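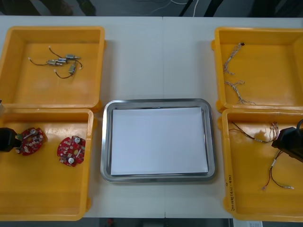
Notebook, remote tutoring build, Saleck pilot
November 18, 2019
Entry by Z. Šindelář. Readers: Boris, Anežka, Oldřich.

1. State of things at start of day

Grade 3 and Grade 4 math groups are live on the Plumwood classroom. Grade 5 is still on the old call setup until its worksheets are converted. Enrollment stands at 59 children. The Grade 2 group has a teacher but no fixed hour.

Open from last entry:
Audio dropouts in the late session.
Worksheet pages out of step between teacher and child.
Attendance export double counting anyone who reconnects.
Placement test, item order.

Boris closed the attendance one over the weekend. The export now keys on the child's enrollment number and ignores the session number. I reran October and the totals match Anežka's paper register except for one child, who was entered under two spellings of the same surname. Merged by hand. Enrollment form should check for this, but I have not written it up as a task yet.

2. Audio dropouts

Took the logs for the late Grade 4 session and lined them up against the teacher's notes. She writes down the minute each time a child says they can't hear. All of her marks except one fall inside a window when at least one child had the video tile open at full size. The remaining one is a muted microphone and can be thrown out.

Tried it with test accounts. Setup: one teacher account, four child accounts, all on the office line, upload capped to what the slowest household reported on the intake form. With small tiles, audio held for the full 20 minutes. With one tile enlarged on each child account, audio broke up within the first few minutes and recovered when the tiles went back to small.

So the client asks for the larger stream and does not back off when the line can't carry it. Plumwood has a setting, "prefer audio," that is off by default. Turned it on for the test room and repeated. Audio held. Video went blocky, which is acceptable. The teacher's shared page stayed readable throughout.

Caveat: the cap I used is on bandwidth only. I did not add delay or loss. Households on mobile data will have both. Repeat with delay before calling it fixed.

Changed "prefer audio" to on for both Grade 4 rooms. Left Grade 3 alone for comparison until Friday. Oldřich objects to leaving a known fault in place for one grade. Noted. Grade 3 has had two complaints in total, against many for Grade 4, so I think the comparison is worth having. If either Grade 3 teacher reports a lost explanation before Friday, switch it on the same day and don't wait for me.

3. Worksheet sync

The fault as reported: teacher turns to page 3, some children stay on page 2 and answer the wrong problems.

Boris found that the page turn is sent once and not confirmed. A child who is reconnecting at that moment misses it. On reconnect the client restores the last page it knew, so the child sits on the old page until the next turn.

Fix in progress: server keeps the current page for the room, and the client asks for it on every reconnect. Boris has this running on the staging room. Tested by pulling the network on one account during a page turn, then restoring it. Account came back on the right page. Repeated with the teacher's account dropped. That was less good. The room kept the right page but the teacher's own toolbar showed page 1 until she clicked something. Cosmetic, but it will confuse people. Boris has it.

Second, related problem, not reported by anyone but visible in the answer data: when a child is moved forward automatically, whatever was half typed in the answer box is discarded. For Grade 3 this matters, they type slowly. Anežka wants the box saved on every keystroke. Boris would rather save on page change. Both would work. Keystroke saving puts more load on the slow lines we are trying to protect in section 2. Going with page change plus a save every few seconds while the box has focus. Revisit if answers still go missing.

Interim instruction to teachers, sent at noon:
Say the page number out loud when you turn.
Ask one child to read the first problem back before starting.
If a child is on the wrong page, turn back one page and forward again. This resends the turn to everyone.

4. Placement test, item order

Background for Oldřich, who was away. The placement test for new Grade 3 and 4 children was taken over from the July version without changes. It opens with word problems. Anežka's view is that children who read slowly in the teaching language stall on those and never reach the arithmetic, so they are placed a group too low.

Pulled the completed tests for the current intake. Of the children placed in the lower group, a good share left the last page blank. Blank is different from wrong. On the pages they did complete, several of them scored as well as the middle group.

This doesn't prove the cause. They may have been tired, or called to dinner. The test is taken at home and we have no timing per item, only start and finish. Boris can log time per page without much work. Asked him to do it after the sync fix ships.

Revised order, draft:
Page 1, addition and subtraction, bare numbers.
Page 2, multiplication facts, bare numbers.
Page 3, reading a clock and a ruler.
Page 4, short word problems, one sentence each.
Page 5, longer word problems.

Content of the items is unchanged, only the order. Scoring is unchanged too, so old and new results can be put side by side, with care. Anežka will also record the word problems as audio so a child can press and listen. The recordings must not give a different emphasis than the text. She read two of them to me over the phone and in one of them the stress on "each" gave the answer away. She will redo that one flat.

Ctibor asked whether we should retest the children already placed. My answer is no for now. Teachers may move a child up on their own judgment after two weeks, and that is quicker and kinder than another test. Anežka is sending the teachers the list of children with blank last pages so they know where to look.

5. Grade 5 conversion

Oldřich has the fraction unit done and is partway through decimals. The Tóth worksheets were delivered as scanned pages, so nothing in them can be typed into. He is redrawing the answer boxes over the scans, which is slow but keeps the page numbers the same as the printed book the families already have.

Points he raised:
Stacked fractions cannot be typed in the answer box. Children write 3/4, which is fine, but mixed numbers come in as "1 3/4," "1-3/4" and "1 and 3/4." The checker accepts only the first. Boris to accept all of them.
Decimal comma and decimal point both turn up. Accept both. Show the point in our own pages.
The long division page has no room for working. Add a blank drawing area under the box. The teacher can see it, the checker ignores it.
Answer key for the decimals review has an error in the second column. Oldřich has written to Tóth. We correct it in ours in the meantime and mark the page as changed.

Not moving Grade 5 over until all units through decimals are converted. A half-converted book means the teacher runs two programs in one lesson, and we tried that with Grade 4.

6. Teacher side

Sat in on one Grade 3 lesson, silent, camera off, with the teacher's agreement. Notes only on the tool, not on the teaching.

She uses the pointer constantly and the pen almost never. The pen takes two clicks to reach and resets to black after every page turn. Her pages are printed in black, so the marks don't show. Default should be a color that shows against print, and should stick between pages.

The hand-raise signal appears in the participant list, which she keeps closed to save space. Two children had hands up for most of a problem before she opened the list. Move the signal to the top bar or make a sound. Sound is simpler but may be annoying with a full group. Try the top bar first.

Chat is off for children. She would like it on for sending a single answer to her alone. Plumwood calls this "private reply." It exists. It is disabled at account level and only Ctibor can change it. Asked him. He wants to know first whether children could use it to write to one another. According to the settings page, no. Will verify with test accounts before asking again.

7. Prernia

Their school coordinator asked for a demonstration room for teachers. Gave them a staging room with sample Grade 4 pages and no real children's data in it. The room expires on its own. They asked about offline worksheets for villages with evening power cuts. We have none. Printing from the converted pages works but the answer boxes come out as grey rectangles. Low priority for us, high for them. Oldřich thinks a print style is half a day. Put on the list under his name.

8. Next

Boris: page restore to live rooms Wednesday if the toolbar fault is gone. Then per-page timing in the placement test.
Oldřich: decimals, mixed number cases to Boris, print style.
Anežka: word problem recordings, list to teachers, fixed hour for Grade 2.
Me: audio test with added delay, private reply test, compare Grade 3 and Grade 4 dropouts Friday.
Ctibor: private reply setting, pending my test.

Added 5:40 p.m. Late Grade 4 session ran with "prefer audio" on. Teacher marked one dropout, a child whose whole connection went down and came back. That child came back on page 2 with the rest on page 3, as expected on the live version. She turned back and forward and it cleared. Log saved with the others.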